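Semton two-arm table kit: a long review from someone who hates folding

Oct 16, 2026

I have wanted a machine to do my laundry since I was old enough to be handed a peg bag, so when the chance came to spend the best part of September with the Semton two-arm kit I said yes before I'd read to the end of the message. It's a pair of jointed arms that stand over an ordinary table, each with a gripper on the end and a little camera up by the wrist, and the software is meant to learn small chores from you: picking things up, putting them down again, straightening cloth. The kit costs £2059, plus £239 if you want the second wrist camera (you do want it, and I think it ought to be in the box).

I should say that I come to this as a person with a lot of shirts and very little patience. I'm no engineer. My friend Manolis Galanis did the wiring for me in an afternoon, with a great deal of muttering, and after that I was left to get on with it.

One thing to know before you buy is how little the arms have to go on. I spent a whole evening going through what the wrist cameras record, expecting something like a tidy product video, and a good deal of it is smear. When an arm is swinging about you might get a dark tangle of strands, a pale grey-blue sweep, something amber at the side, and the software has to make what it can of that. It gave me some sympathy for the thing, I must admit! 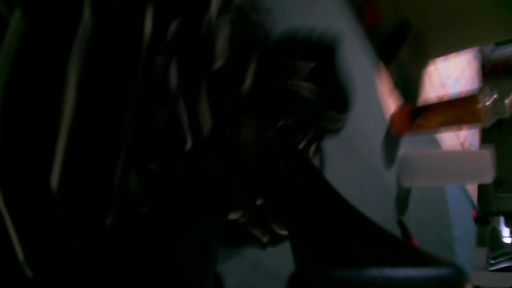
Setting up

The printed guide is decent and the pictures in it are large. Do allow more room than it suggests, though, as the arms reach further than you'd think and the cables want somewhere to go. Put a plain cloth down too. I settled on a teal one after trying the bare table, and the arms seemed to go astray less often with it, though I couldn't swear to the reason. Calibration took me 35 minutes the first time and has been quicker ever since.

The sorting jobs that come with it are lovely. Pick up the block, put the block in the tray, and so on, and it does them well enough that I called my neighbour in to watch. If your chore is hard, light and always the same shape, I'd say machines can do it now, slowly. The limit is 400 grams per arm, so we're not talking about saucepans.

Cloth is where the trouble starts. A block has sides and a top, and it stays a block when you pick it up. A striped garment in a heap is a different shape every time you look, and once a gripper has hold of a fold the rest of it droops and hides whatever you were hoping to see next. I went through my recordings with a cup of tea trying to work out where I'd have pinched it myself, and often I couldn't say. The stripes do help a person, a bit, as you can follow them round a bend and guess which way the material is lying. I don't know whether they help the software.

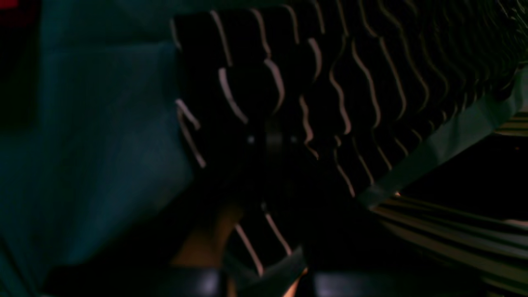 Yaneth Urrego thinks I'm asking for the wrong thing altogether. She uses the Meinecke single-arm kit for passing parts along a bench at Ilstead, and her view is that a machine should be given the dull half of a job and a person should keep the fiddly half. She'd have the arms fetch the shirt and hold it still, and she'd fold it herself. I grumbled at this when she told me, but I've come round to it more than I let on.

The arms do make rather good helpers if you treat them that way. Holding up one corner of something long is a job I've never had enough hands for, and a gripper will happily pinch the end of a sleeve while you deal with the rest. Where I would pick on the kit is the clutter question. My idea of a household chore includes the household, which means a mug, a roll or two of tape, a screwdriver and a remote control all sitting on the same table as the washing. The guide would like you to clear everything off first. If I were the sort of person who cleared the table first, I doubt I'd need a robot. 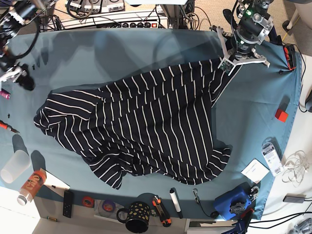 How it does with actual laundry

Tea towels, laid flat: good. I'd trust it with those while I was in the next room, and I have done. Pillowcases, passable, provided you don't mind a fold that wanders. Anything with sleeves, no, not yet. It gets hold of a bit and lifts, and then there's a long pause in which I always find myself leaning forward, and nine times out of ten I step in.

Dark clothes are worse than pale ones, and I do wish Semton said so on the box. In a dim room the cloth between the stripes goes so black that you lose the creases, and you're left with thin pale lines bending off in all directions where the material bunches up. 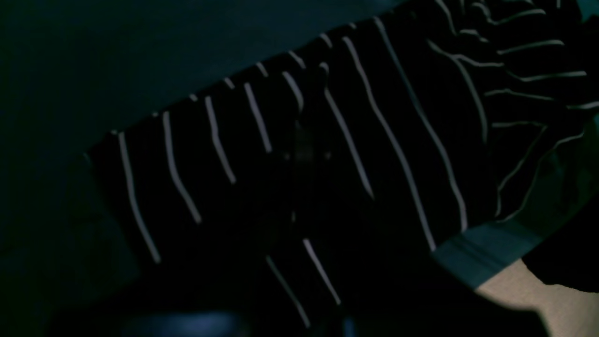
A desk lamp set to one side improved matters a good deal, so try that before you write to the helpline as I did (they were very kind about it, and suggested a desk lamp). The Nolen stand has a light built in, and I'd look at that one if your laundry lives in a gloomy corner. It's a single arm, mind you, and for cloth I really would want the pair.

Noise is a low whirr, fine with the radio on. The grippers have stood up well, with no snags so far on anything I care about. Updates arrive on their own schedule and one of them made me calibrate all over again on a Sunday morning, which I did not enjoy.

Would I buy it? As a patient hobby, and as a third and fourth hand for someone who likes to tinker, yes, with real affection. As a way to get out of doing the shirts, I'd keep the money for now and look again when the next version comes out. My shirts are in the basket as I write, and I'll be doing them myself after supper.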